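**Gurkinthorpe, April.** Praltatico, the small company that looks after robot cells for other firms, has opened a new maintenance service for the wrist cameras of robot arms. The first customer is the pottery and glazing works Dikamen, where one arm has lifted and turned vessels since last year.

The cell at Dikamen runs in two shifts. Until this spring the camera at the wrist was cleaned only when the pictures became too poor for the software to find the opening of a vessel. Then the arm stopped, and somebody had to come from the other hall to start it again.

Under the new plan the camera is looked after every 800 cycles. The technician wipes the lens cover with a dry cloth, checks the two screws of the bracket and looks at the cable where it bends at the last joint. Afterwards the arm goes to a fixed position close to a vessel and takes a test picture, which is kept together with the service notes. At 3,000 cycles the bracket is taken off completely and the camera is set up again from the beginning.

"We had good people and a good arm, but we had no habit," says Lai-ching Chung, production manager at Dikamen. "Now the habit is written on a card beside the switch, and the night shift follows the same card as the day shift."
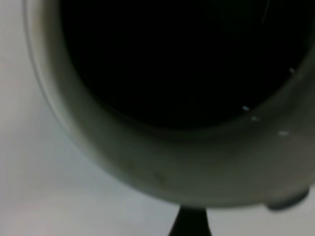 **Must the whole cell be stopped for this work?**

The arm must be stopped and locked, but the conveyor can continue to run as long as the gate between them is closed. A normal service takes 33 minutes with the test picture included.

Praltatico wrote the plan together with Upendo Ogola, who has repaired the arm at Dikamen since it was installed. He asked for one change to the first version: the cable must be checked before the screws, for the reason that a pulled cable can move the bracket again after it was tightened. This order is now used in all the service cards of the company.

"It is a small thing, and we had it wrong," says Eskil Blomqvist of Praltatico. "I am glad that he told us in the first week."

The service is offered from May to firms with one arm or more. The contract runs for 1,095 days and includes spare lens covers, one spare cable and a half day of teaching for the operators. Firms which already have their own technician can order the cards and the teaching alone.

Questions from the press and from customers are answered by Aurora Cunha at the Praltatico office in Gurkinthorpe, in the mornings until 11.30.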